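Posted by Kamlesh Pant
February 28, 2019

Seven months in on the clearing cell at Trindcombe, and I have had enough questions from the Skutulbridge people that it is easier to write the notes up once and point them here.

The job is returns from the canteen. Trays and plates come back, get separated, and go on to the wash line. Before July this was done by hand by 5 people per shift, standing, for the whole of the lunch peak and most of dinner. The cell now does the first separation. Two people work next to it, one does exceptions at the end bench, and the other two moved to wash line loading and stock. Headcount did not change. Job content did, and the rest of this post is mostly about that.

Throughput first. On a full day the cell handles 2130 pieces across both peaks. A good hand crew was faster than that over a short burst and slower over a full shift. The numbers cross at a point that depends on how many flat items are in the mix, because flat items are the slow case.

A plate or bowl has a rim with space under it, so a fingertip can get in. A tray lying flush on the counter offers only its lip. The approach we settled on is to come in low with the fingers nearly closed, locate the near edge, then open and take the lip. If the approach height is wrong by a small amount, the fingertips ride up onto the surface or push the tray away. Most of the tuning since the fall has gone into that one parameter. 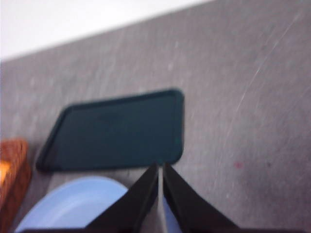 Wrist camera, fingertips at the near edge of the green tray-shaped piece. Light blue dish at lower left.

The wrist view is soft when the arm is moving, so the edge estimate is taken at a stop. That stop costs time on every flat pick. We tried estimating on the move and went back.

Countertop condition matters more than I expected. Scratches and specks show up in the wrist view, and early on the edge finder would lock onto a long pale scratch instead of a dark rim. Raising the contrast threshold fixed most of it. Wiping down between peaks is now a written step, and it belongs to whoever is on exceptions.

On the work itself. Hường Lại ran the hand crew for years and now runs the exceptions bench. Her log has been more useful than the vendor's fault codes. Gamach supplies a code for "grasp lost" and nothing finer. She splits it into slid, tipped, stacked and wrong item, and every change we made after the first month came out of those columns.

Her complaint, which I agree with, is pacing. By hand the crew set the speed and could let a pile build while somebody stretched. The cell delivers exceptions when it delivers them, and they arrive in clumps. We added a buffer shelf with room for over 73 pieces, and the bench person can now pause the feed without asking. The pause gets used daily and I do not report on it.

Wrist and shoulder complaints are down on the two beside the cell. Boredom is up. We rotate positions at the break now, which was their proposal.

Still open: nested bowls, anything with cutlery left in it, and the Sakalauskas inserts, which flex when gripped at one side. I have a softer fingertip pad on order for the last of these.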